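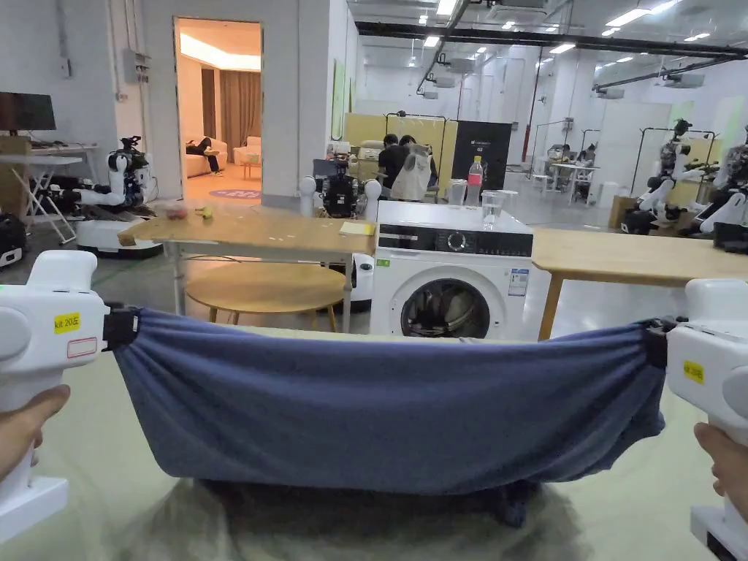
A blue-grey cloth, held by two corners.

I think most households own too many linens, and I think stores and habit are equally to blame. I came to this view after moving from a house with a deep hall closet to an apartment that has one shelf for everything. The shelf is 384 square inches. I measured it before the move because I had to decide what came with me.

The closet in the old house held three generations of sheets. Some fit beds we no longer had. Several towels were so thin that we used them only when the washing machine leaked. There was a tablecloth from Altska, bought on a trip, that had been on a table twice. Everything was clean and folded, and I had always taken that to mean the closet was in order. A full closet that is tidy is still full. Every time I wanted the good queen set, I had to lift out four others to reach it.

The usual argument for keeping extras is that they cost nothing once you own them. I don't agree. They take up room, and room is the most expensive thing in any home. In my building, the difference between a one-bedroom with a closet and one without is 500 dollars a month. People pay that and then fill the closet with things they would not notice losing.

They also cost time. Anything stored in fabric has to be washed now and then or it starts to smell like the back of a cupboard. My mother did this every July. She took out all the spare bedding, washed it, hung it, folded it, and put it back, and most of it had not been slept on in between. It took her two full days. I helped with this as a child and never asked what it was for.

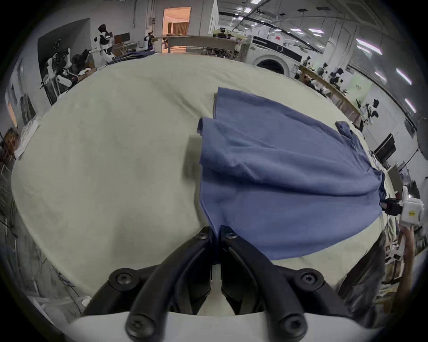 Clothes are a slightly different matter, and I want to be fair about that. People need more shirts than they need tablecloths, and bodies and jobs change. But the same rule applies to the drawer as to the shelf, and the test I use is simple. I take a thing out and lay it flat where I can see all of it. A blue shirt crumpled on a cream-colored table is easy to judge. You can tell whether you would put it on tomorrow. The same shirt at the bottom of a pile is just part of the pile, and it will stay there for years. I got rid of 7 shirts in one evening this way and have missed one of them.

Stores make the problem worse by selling in sets. When I needed two pillowcases, the Prieto outlet near me had them only with a flat sheet, a fitted sheet and a thing called a sham, which goes over a pillow you don't sleep on. I bought the set. I now own a sham. Bandach, where my family has shopped for as long as I can remember, will sell you a single towel, but it sits on the rack next to a sign offering six for the price of four. A person who wants one towel ends up standing there doing arithmetic, and the arithmetic always comes out in favor of more towels.

I understand why they do it. A single towel is not much of a sale. But a household of two people can get by with four bath towels, and I have tested this for more than a year with guests coming and going. The guests got a towel. It was dry. I did laundry a little more often, and that was the whole price.

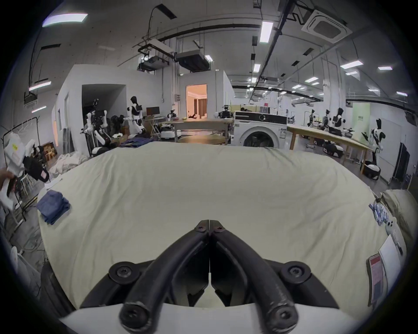

Guests are the reason most people give for keeping so much, so it is worth looking at how often they come. In my case it is up to five nights a year. For those five nights I used to keep two full sets of bedding, an extra blanket, four pillows and a stack of guest towels that I was not allowed to use myself, by my own rule. If a hotel stored that much for so few visitors, it would go out of business.

The other reason is sentiment, and I have less to say against it. I kept one quilt that does not fit any bed I own. It is on the shelf and takes up a third of it. I know what it costs me and I am willing to pay. What I object to is keeping forty things with the excuse that belongs to one of them.

Giving the rest away was easier than I expected. The animal shelter in Prurkel takes old towels in any condition, and they took all of mine. The sheets in good shape went to a church sale, where they were priced at a dollar each. The Altska tablecloth went too. I had guessed that I would regret that one, and so far I have not thought about it except to write this.

My advice is to decide on the shelf first. Pick the space you are willing to give to linens and let that be the limit. When a new towel comes in, an old one goes out, even if it still has some wear left in it.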